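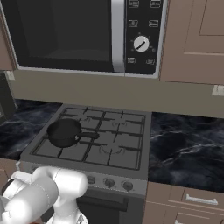
Akell Handle-Pull Torque Limiter, Series 5

Service notice and product information

The Akell torque limiter is a joint-side module for lightweight arms used in kitchen task development. It sits between the wrist flange and the tool and opens the drive path when pull force on a fixed handle exceeds the set value. The module is supplied with a matching simulation model, so a door-opening routine can be run in a rendered kitchen before it is run on hardware.

Units and model files shipped before Fri 25 October are subject to the fault described on this page. Read the notice before ordering spares.

Description of fault

With firmware 1.4 and the matching model file, the limiter does not release if the arm begins its pull while the elbow is still moving. The controller reads the elbow motion as part of the approach and holds the approach threshold in place of the pull threshold. On a tall vertical bar handle, such as those fitted to over-the-range microwaves, the arm then keeps loading the handle after the door has reached its stop.

The fault was first recorded at our Timbridge test kitchen. A pull routine continued for more than 5 seconds past the door stop, bent the lower handle mount and shifted the microwave on its bracket. There were no injuries. The operator used the hand stop. The limiter itself logged no event, and the log shows a normal approach until power was removed.

Xiuying Yin of our controls group reproduced the fault in simulation. Out of 2,049 simulated pulls, 1,469 started with the elbow in motion, and the limiter failed to release in every one of those. Pulls started from rest released correctly.

Risk when working above a cooktop

The arm's path to an upper appliance normally crosses the front of the stove. An arm that fails to release can drop when the handle or mount gives way, and the forearm may strike the control knobs or cookware on the grate. Until the unit is updated:

Do not run pull routines over a lit burner.
Clear the cooktop of pans before powered tests on hardware.
Insert a full stop of the elbow before the grasp command.
Keep one person at the hand stop for the whole run.

The software stop in the operator panel is not a substitute for the hand stop — it passes through the same controller that holds the wrong threshold.

Correction

Firmware 1.5 selects the threshold from grip state and ignores elbow motion. The corrected model file carries the same number. Install both. A 1.5 limiter tested against a 1.4 model will give simulation results that do not match the hardware.

After updating, run the release check in section 7 of the manual and store the result with the unit record. Modules that have completed 1,000 or more loaded pulls on firmware 1.4 must be returned for spring inspection. Return slots are open through December.

Ordering

Limiter module, standard flange
Limiter module, Ondlow flange
Spring set, replacement
Model file 1.5, download, no charge to registered owners

Returns and technical questions: Ruoxi Hao, service desk. Quote the serial number on the underside of the flange and the firmware version shown at startup.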